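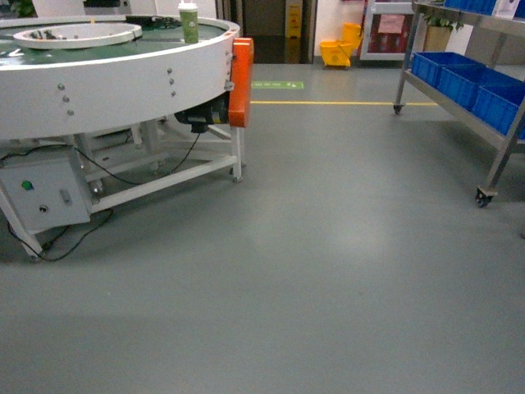

## How to Label Your Storage Bins So the Labels Stay Put

If you've ever peeled a curled-up label off the floor and wondered which bin it came from, this page is for you. I've been labeling things at our little soap and candle workshop in Nendale for years, and I've made just about every mistake there is (masking tape and ballpoint pen, oh dear). Dorothy Fairclough finally talked me into doing it properly one slow week in April, and I've stuck with her way ever since.

You'll need:

- rubbing alcohol and a lint-free cloth
- weatherproof labels, 2 inches tall or bigger
- a fat permanent marker or a label printer
- a notebook, or a spreadsheet if you're that sort of person

### 1. Pick your names first

Sit down with a cup of something and write out what you store before you touch a single label. Keep the names short and plain. "Wicks, cotton" is easier to find than "Misc. candle supplies," and your helpers will thank you for it.

### 2. Clean the spot

Wipe the patch where the label will go and let it dry all the way. Plastic often has a slightly greasy feel to it, even brand new, and labels hate that.

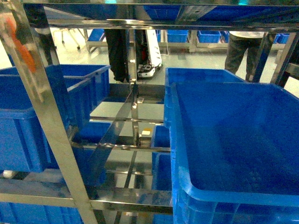

Choose one spot and use it on every bin you own. I like the short end, upper left, but go with whichever side faces you when you're standing there with your arms full. Avoid ribs and seams, where the air gets in underneath and the corners start to lift.

### 3. Stick it down slowly

Peel back just one edge, line it up, and smooth it on as you pull the backing away. Then press hard with your thumb for 60 seconds, paying extra attention to the corners. It feels silly, I know, but do it anyway!

### 4. Write it in the notebook

Give each bin a number as well as a name. Mine go up to 41 now, and when the contents change I only have to cross out a line in the book. Bin 17 has been ribbon, then lids, then ribbon again, all with the same number on the end.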